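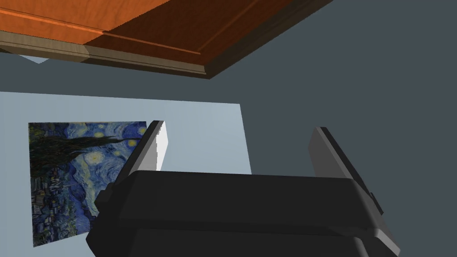
Why does bread from a small village mill taste different from the bread of the supermarket? Most of the difference is in the age of the flour, and in how much of the grain is still inside it.

I learned this slowly. When I moved to Rilbridge I had baked for many years, always with white flour from a paper bag, and I believed that flour was only flour. Then a neighbor gave me two pounds from the mill at Bukcombe, four miles up the river. My first loaf with it was flat and heavy like a wet shoe. The smell, however, was so good that I ate half of it standing in the kitchen.

The mill stands where the valley becomes narrow. It has two pairs of stones, and only one of them works in a normal week. The wheel is turned by water from October until the late spring, and in the dry months there is an electric motor, which the miller does not like to discuss. On the day of my visit in April the water was high and the whole floor was trembling under my feet. One has to speak loudly there, and after ten minutes one has flour in the eyebrows.

The stones turn slowly, so the grain stays cool. A modern roller mill separates the grain into its parts and the oily germ is usually taken away, so the flour can stay in a store for many months. At Bukcombe everything goes together into the sack. The flour has more taste and it also becomes old faster. The label says to use it in 4 months, but the miller told me that she would not keep it past six weeks in summer. I now keep mine in the refrigerator, in a jar with a tight lid.

The wheat comes from three farms, and the best of it, for me, is a tall old variety that people here call Prarnerness. It grows almost to the shoulder of a man and it falls down easily in a storm. The harvest is small. Last year the mill received 1,386 bags of grain in total, and only 40 of them were Prarnerness. A farmer who grows it told me that he does it mostly for the straw, which the thatchers pay well for, and that the bread is the second reason.

How should one bake with such flour? My advice is to forget the recipe for white bread. The dough drinks more water, and it drinks it slowly. I mix flour and water in the evening and leave them alone for one hour before I add the salt and the leaven. The dough will feel sticky and you will want to add more flour – please resist this. After a night in a cool room it is much easier to handle. I bake it in a tin, because a free loaf of Prarnerness spreads on the stone like a pancake.

At the Schnyder bakery on the market square they mix it half and half with a stronger flour, and I think this is the wise way for a beginner. Their round loaf weighs 599 grams after baking, an odd number that comes from an old set of dough scales. It has a dark crust and keeps well until the fourth day. On the fifth day I cut it in cubes for soup.

The price is a difficulty, I admit. A bag from Bukcombe costs more than double the ordinary kind, and for a big family this is not a small thing. Some of my friends buy it only for the weekend loaf. Others mix one cup of it into their usual dough, and even this little amount changes the smell of the kitchen.

The new harvest goes to the stones from 1st September, and the mill shop is open on Saturday mornings until the flour is sold. Bring your own bag if you have a strong one. The path from the bridge is muddy after rain, and the last part is steep.

Contact the editors | © All rights reserved | Back to top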